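How to Find Your Great-Great-Grandparents
A page for young family detectives

Do you know the names of your grandparents? Most children do. Do you know the names of their parents? This is more difficult. And the parents of those people? Now many grown-ups must also say "I don't know".

Finding out who was in your family long ago is called genealogy. It is a long word. You say it like this: jee-nee-AL-o-jee. A person who does it is a genealogist, and you may be one too, at any age.

Start with yourself

Take a big sheet of paper and write your own name at the bottom. Over it you write the names of your two parents. Over each parent you write again two names, and so on. The paper becomes wide very quickly! Some families look different, with step-parents or adoptive parents, and you can draw your tree in the way that is right for your family.

Next to each name leave space for three things: when the person was born, where the person lived, and what work the person did. If you don't know it yet, put a small question mark with pencil.

Ask the old people first

Old people in the family are better than any book. Go to them with a notebook and ask questions which need a long answer. "Did you like school?" gives you only yes or no. "What did you eat at school?" can give you a whole story.

Kamol Nuchit was nine when he asked his grandmother Yupin about her father. He knew only that this man had lived in Farklow. His grandmother told him that her father mended clocks, that he was afraid of geese, and that he had a brother who went away on a ship. Kamol had never heard of this brother before. He wrote the name down and put a big question mark beside it.

Write also who told you each thing, and in which month. Kamol wrote "Grandmother, November". When two people tell you different things, you will be glad of this.

Look for papers

After the stories come the papers. Genealogists call them records. A birth certificate says when and where a baby was born. A census is a list of all the people living in a country, house by house. Ships had lists of passengers, and schools had books with the names of the pupils.

The record office in Stitlow keeps such a school book. It has 1104 names in it, and the ink is brown with age. Regula Reisinger works there and helps children to read the old handwriting. She says that the letter s is the one which causes the most trouble, for in old writing it can look like an f.

Names can change

In old papers the same family can be written in different ways. The clerk wrote what he heard, and many people could not read it to correct him. So the family Salgado may be also Salgada or Selgado. Say the name aloud and try to spell it as a stranger would do. Then search for all the spellings.

Be careful with people who have the same name. Two men called Montri Kongkaew can live in one town, and one is 89 years old when the other is a baby. Check the age, the street and the names of the parents before you put somebody in your tree.

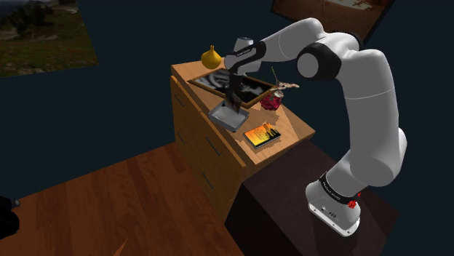

When you have found something, make a copy and keep the copy in a folder, in the same order as your tree. Never write on an old paper or an old photograph, and don't use sticky tape on it. Wash your hands before you touch it.

If you find something sad, or something you don't understand, talk with a grown-up in your family about it. And ask before you put the names of living people on the internet.

Words to remember

Ancestor: a person in your family who lived before you, such as your great-grandmother.
Descendant: the other direction. You are a descendant of your great-grandmother.
Record: a paper or book which tells what happened to a person.
Archive: a place where old records are kept safe.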